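Threads > Food > Lucie Desjardins

Latest Following Saved Search

ok quick thread on the Pitatville chili supper, people keep asking how it went so here goes

116 bowls sold. one hundred sixteen!! last year was 86 and we thought that was the ceiling

ran out of cornbread by 6:15 -- my fault, I halved the Wragg recipe when I shouldve doubled it

Brayden Bouchard brought the white bean one again. sage, lime, way too much garlic. people went back for thirds. no he wont share the recipe, I asked twice
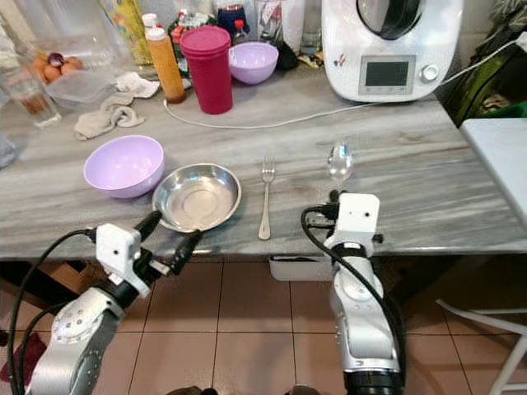

Photo: Lucie Desjardins

total came to $1,303 after we paid the Lumlow hall for the night. all of it goes to the winter coat drive

things I'd change -- start beans Thursday, more sour cream, a seperate line for kids

also someone left a blue casserole lid?? big one, glass knob. DM me

next one's in October, earlier start so the little ones can eat before bedtime. sign up sheet goes up at the hall once I find the clipboard

ok going to bed

Last updated 11/26/23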